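I've had three people ask me this month how much it costs to get a robot arm doing something useful in a small workshop, so I'm going to write down where we've got to and then I can just send people the link.

Quick recap if you're new. I run the bench side of a little outfit that makes sorting trays and wooden puzzles, and since May we've been planning for one arm with a two-finger gripper to pick loose pieces off a table and put them where they belong. One arm! I was sure we'd have it bolted down by the summer holidays. It's now 5th December and what we own is a spreadsheet, two quotes, and a very nice desktop computer (more on that in a bit).

The first thing I got wrong was treating the arm as the whole purchase. I had a number in my head for the arm and I'd rounded it up a bit to feel grown-up about it. Then Orsolya Takács, who does our books and has a gift for the quiet question, asked what it was going to stand on. So that was a line for the stand. Then a line for the cable run, a line for the stop button and its wiring, spare fingertips, a lamp, carriage, and the electrician. My spreadsheet now has 14 lines and the arm is one of them.

Two suppliers have quoted. Vuderow do the whole lot as a bundle, arm, gripper, controller and a day of setting up, and they were lovely on the phone. Lornatwood sell you the parts and leave you to it. On paper Lornatwood is £1000 cheaper, which had me reaching for the pen, until Kyrylo Zakharchenko pointed out that their quote had no mounting plate and no gripper cable in it. Add those and the gap shrinks to £300. For that I'd want somebody on the end of a phone, frankly. I haven't ruled Lornatwood out, mind, as their lead time is a lot shorter and I'm an impatient person.

Grippers deserve a paragraph of their own. You can spend a silly amount here. I wanted the fancy one with force sensing in each finger (I'd watched a video, it picked up an egg, I was smitten). We're picking up wooden pieces. They don't mind a squeeze. Mafalda Ramalho made me write out what the sensing would be for, and after ten minutes I had half a sentence, so it's gone to the bottom of the sheet under "later". If your parts are soft or breakable you'll come out somewhere else on this and you should ignore me.

Now, the computer. We spent real money on it before buying any robot at all, and I know that looks backwards. Kyrylo wanted to do the reach and layout work in simulation first, and a decent graphics card was the only way to get the lighting and shadows rendered at anything other than a crawl. I grumbled. Then he put a pretend gripper over a pretend table with a few coloured blocks on it, and I spent an entire afternoon asking him to move things round.
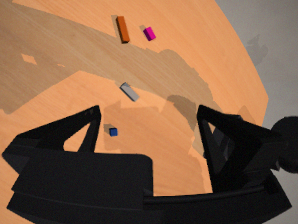
What I got out of that afternoon was mostly budget stuff. I'd assumed a huge table, and we've gone for a smaller one, which means a smaller stand and £500 back in the pot. I'd also put nothing down for lighting beyond "lamp", and having watched what hard shadows do to a plain wooden top I've now got a proper diffuse panel costed. The camera would have to cope with all that otherwise, and cameras that cope are dear.

I should say the simulator won't tell you everything. It has no opinion on whether your floor is level, for a start (ours isn't, Iddrisu Annan had a spirit level on it and winced).

Still undecided:

- Bundle or parts. See above, I change my mind daily.
- Service contract. Vuderow want it paid yearly up front and I'd like to see what it covers before I agree.
- Spare gripper. Kyrylo says yes, Orsolya says ask her again after year end.
- Guarding. We need somebody qualified to look at the corner we've picked and tell us what has to go round it, and until then that line just says "ask" in red.

If you've bought from either lot, or you've been through the guarding bit in a small unit, do leave a comment. I'm getting the revised quotes in before Christmas and I'll put the full sheet up once Orsolya has been over my sums.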